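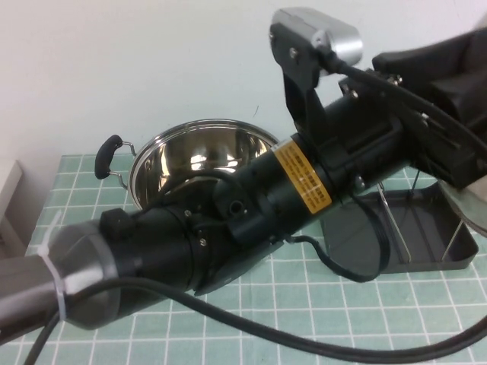 Putting a lid on a pot was a solved problem, the comment on our proposal went, and a group with one term and a shared bench should pick something that still needed doing. We kept the comment pinned to the top of our log because we wanted to see how it aged. Our view at the end of the project is that it is half right. Getting an arm to put a particular lid on a particular pot is easy enough if the pot never moves. We are less convinced by claims that go further than that, including some of our own from the proposal.

Irkska Project Report
Endcombe, second term

Background

Irkska is a tabletop manipulation project built in the shared workshop at Konstantinidis. The aim was to have one arm pick a stainless steel lid out of a rack, carry it to a stockpot and seat it on the rim, using a policy learned from demonstrations and no fixed waypoints. The demonstrations were recorded by hand-guiding the arm, and training was run with Givov, a toolkit the workshop already had set up on its machine.

The proposal promised "robust household behaviour". We would strike that phrase now. We tested in a single spot, on a single table, with a single pot.

Setup

The pot stands to the left and the lid rack to the right, on a table pushed up to the wall. The cloth is mint green with a white grid. The grid was meant to help us put things back in the same place between runs, and it did, which caused its own trouble later (see Results).

We used a view from beside the table and a view from the wrist. Cabling took longer than we had allowed for. The main cable wants to drag across the cloth, and if it is too tight the arm pulls against it on the long reach to the rack. We tried several routes and ended up leaving a generous loop at the front. A zip tie at the collar is not elegant, but it was there in September and it is there now.

Recording

We kept 268 demonstrations. Each one starts with the lid in the rack and the pot open, and ends with the gripper clear of the knob.

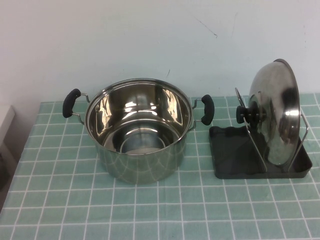

Choosing what to throw away was harder than recording. At first we discarded any attempt where the lid landed crooked and had to be nudged. Later we put those back in, on the theory that the policy should see a recovery. We can't show that this helped. Both decisions were made by feel and the log does not say clearly which attempts belong to which period, so anyone comparing our early and late models should be careful.

Polished steel is an awkward thing to look at. The pot picks up the green of the cloth and the pale wall, and the lid picks up whatever is near it. We had read that learned policies simply cope with this. Ours coped when the overhead lights were on. With the blinds open in the afternoon it would sometimes close the gripper short of the knob, and we do not know if reflections were to blame or if the whole image was just brighter than anything in training.

Results

We ran 40 test attempts on the final model. We are not going to quote a success rate to a decimal place, as the number depends too much on what we agree to call a success. If a lid resting on the rim but tilted counts, the result looks good. If it has to sit flat without a hand touching it, the result looks ordinary.

What we can say with more confidence:

Picking the lid up was the reliable part. The knob is black against bright metal and the rack holds the lid in much the same position each time.

Seating the lid was the weak part. When we shifted the pot by 2 grid squares the arm still went to the old position more often than it followed the pot. Our careful use of the grid had taught it where the pot lives. A simple scripted motion would have failed in the same way, and would have taken an afternoon to write.

The wrist view was useful near the knob and much less useful in between. Parts of the travel point it at things that have nothing to do with the task, and a policy is free to latch on to those too.

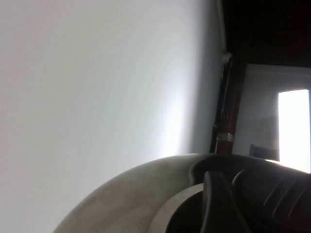 Figure 3. Wrist view with the wall and doorway behind the gripper.

We did try retraining without the wrist view. Picking got worse, so we put it back. That was a single training run and should be read as one.

What we would change

Move the pot between every demonstration, even when it is tedious. Write the success rule before testing starts. Run the scripted version first and report it beside the learned one - we left it until last and only had time for 2 attempts, so it does not appear in the results.

The log, including the badly labelled part, is in the project folder at Konstantinidis.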